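Foro > Vivir fuera > Comprar para pasar el invierno

Tema: ¿Obra nueva sobre plano o casa hecha? Urbanización Skistell

marea_baja
Llevamos dos inviernos alquilando en la zona y queremos comprar. La agencia (Menement) nos insiste con una parcela de 1000 metros en Skistell, con proyecto de Wullow incluido. Entrega en 9 meses desde la licencia. ¿Alguien ha pasado por ahí?

tornillo8
9 meses desde la licencia. ¿Y la licencia cuándo? A mí me dijeron lo mismo en enero y sigo esperando el papel.

Kwak
Pues yo compré con Wullow y estoy contento. Se retrasaron, sí, pero la casa está bien hecha y la cisterna es grande, que allí importa más que la piscina.

tornillo8
¿Cuánto se retrasaron?

Kwak
6 meses. Nos descontaron algo del último pago.

tornillo8
«Algo». Ya.

la_de_poniente
Yo desconfío de cualquier agencia que te enseña solo parcelas. Menement me juró que no quedaban casas en venta y a la semana vi dos anunciadas por el propietario. La comisión de la parcela más el proyecto les sale mejor, echad cuentas.

Kwak
Eso es mucho suponer. Las dos que dices estaban sin escritura en regla, las miramos nosotros también.

la_de_poniente
Una. La otra la tenía perfecta — y se vendió.

marea_baja
Gracias a todos. Me han mandado el contrato de reserva y no veo penalización por retraso en ninguna parte. El dossier trae muchas páginas de acabados y cocinas, de plazos una línea.
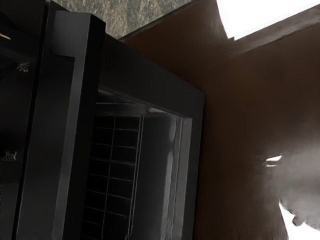

¿Quién paga la acometida de agua y luz hasta la parcela?
El comprador, salvo que el contrato diga otra cosa, y en el modelo que usaba Menement conmigo no decía nada. Pide el presupuesto por escrito antes de reservar.

tornillo8
Y que la señal quede en depósito hasta que haya licencia. Si te ponen pegas con eso, ya sabes lo que hay.

Kwak
A mí no me pusieron pegas.

la_de_poniente
¿Pero lo pediste?

Kwak
No, no lo pedí.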